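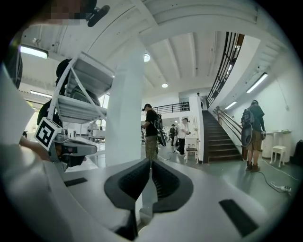
Comparing hand-held grippers before buying forty of them

Tuva Strand runs hardware evaluation at Drarnard, where operators collect manipulation data with hand-held grippers instead of teleoperating an arm. Her group spent the spring comparing two designs, the Clivel and the Muvberg, and logged 2,929 episodes between them.

The first thing she looked at was the fingers. "People ask about the camera, and the camera is easy," she said. "You can calibrate a camera. A finger pad that has changed shape gives you bad contact and it looks fine in the log." Ribbed rubber held better than smooth on boxes and bottles, she said, but the ribs wore down at the tips. The group now replaces pads every 1,000 episodes, whether or not they look worn.

Getsemaní Villalobos, who wrote the tracking code, was more concerned with pose. Both designs were tested with fiducial markers as a reference for the onboard estimate. "A cube gives you more than one face to work with when the operator turns the wrist," she said. "With a flat tag you lose it early and then you are interpolating." Blank white walls and strong daylight from one side were the hardest conditions for the onboard tracking. Drift was worst on slow motions close to a wall.

Fisheye lenses went on both units. Villalobos would have preferred a narrower lens for the finger region, where the wide one spends few pixels, but she needed the ceiling and upper walls for features. "Light fixtures are good landmarks. They don't walk off."

Weight came up repeatedly. Operators on the Clivel asked for a break after 3 sets, those on the Muvberg after 4. Strand does not put much on this, as the two groups had different people in them.

Asked which one she would order, Strand said the Muvberg body with the Clivel fingers. The mounting holes do not match, and an adapter plate from Meléndez added enough length to require a new calibration of the grasp point. Villalobos is still working on that. The trigger spring is a separate problem and has not been looked at yet.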